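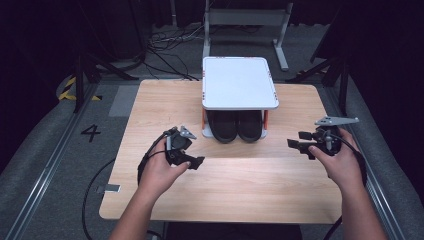

Jigsaw season is here, and the shelf is full

November 2020 | By Rianne Prins

The clocks have gone back, it's dark by supper, and the jigsaw shelf at the Stirkell Reading Room is the fullest I have ever seen it. I went in to drop off one box and came home with three, which is how these things go. If you haven't borrowed from it yet, please do. There are 84 puzzles on there now, from chunky wooden farm animals up to a 2000-piece map of the Atlantic that has my name on it for January.

The big news is the Vachon donation. Tuva Kristiansen's aunt in Vachon collected puzzles for most of her adult life and has just moved somewhere smaller, and Tuva drove over in October and filled the back of her car. Some of them are hand-cut, with no picture on the lid at all! You get a plain box and a title in pencil. Mine was called "Harbour, Late" and I spent two evenings convinced I was making a field of wheat. The grey-gold bits were water. I was delighted. I had forgotten how different it feels when there's nothing to check against, and how long you can stare at one little scrap of colour before it becomes a mooring rope.

A warning about the hand-cut ones: they don't always interlock. The edges are wavy pieces that simply rest against each other, so one sleeve across the table and you're back to Tuesday's progress, if you'll allow me the expression. Put them somewhere they can stay put. They also have odd totals. The largest of the lot has 1221 pieces, and Wim Declercq, who took it home first, says every one is present and that the sky is "unkind". He has promised to slip a note in the box with the section he did first. Read it or don't, as you like.

How borrowing works at the moment

It's porch pickup only. Look through the list taped inside the Reading Room window, write down the shelf numbers you'd like and put your slip through the door with a phone number. Shiela Pascual phones when your bag is ready and leaves it in the blue tub on the porch. Up to three puzzles per household, and keep them as long as you need within reason (a month is lovely, a whole winter is a bit much).

When you bring them back, please:

- bag the pieces inside the box, and put an elastic around the lid
- write the date on your masking tape and stick it on the side, so Shiela can rest the box before it goes out again
- tell us if a piece is missing, and where it goes

That last one matters a lot to the next person. A box marked "one short, bottom left, in the hedge" is perfectly good fun. A box with a surprise hole is a sad thing to meet at eleven at night.

Sorting, and other arguments

I asked around for people's methods and got far more mail than I expected. Thank you! It seems that we are divided into edge people and everyone else. I'm an edge person. I can't even look at the middle until the border is closed, and if one border piece is hiding I will go through the whole box again on principle.

Florin Avram does it the other way. He picks the thing in the picture he likes best, a red boat or a dog, builds that, and then goes outward until he bumps into the frame. He says he gets the best bit while he's fresh. I tried it with the market square puzzle and had a complete fruit stall by bedtime, floating in the middle of the table attached to nothing, and I have to admit it was very cheering.

Then there are the shape sorters. Wim puts out muffin tins and sorts by knobs: two knobs opposite each other in one cup, two knobs side by side in another, and so on through eight cups. It takes him a full evening before he joins a single pair. For that unkind sky, though, it's the only thing that worked, and I've since borrowed the idea for a snowy hillside. Good daylight helps as well. Blues that look the same under a kitchen bulb come apart nicely beside a window at ten in the morning.

For anyone short on space, a sheet of stiff board from an old picture frame slides under a couch or bed with the whole puzzle on it. Felt on top stops the drift. Baking trays are the right size for sorting and stack crosswise.

For younger puzzlers

Shelf numbers starting with C are the children's ones, and there's a good run of them now between 24 and 100 pieces. My favourite of the new arrivals is the Hinano set, four small puzzles of the same garden, one for each season, that share a box. The backs are different colours, so when all four get tipped out together (they will) you can sort them face down. The apple tree is in every one. Tuva's youngest laid them side by side and told a long story about a cat that lives in it, and there isn't a cat in any of them that I can find.

The Long Puzzle

Twenty-three households have signed up for the Long Puzzle, our winter relay! Each one gets the board for a few days, adds what they can, covers it with the second board and passes it along the street to the next porch. The subject is a secret even from me. Shiela chose it and has hidden the lid. There's room for late joiners at the end of the route, so put a slip through the door marked LONG and your street, and we'll fit you in.

Still wanted: sturdy elastics, small cloth bags, and anything with trains. We have two train puzzles and a waiting list for both. No more kittens in baskets, please, we are well supplied with kittens in baskets.

Last updated: November 2020 list now in the window

Contact: leave a note at the Reading Room door, attention Shiela Pascual | © Stirkell Reading Room Newsletter | Back to top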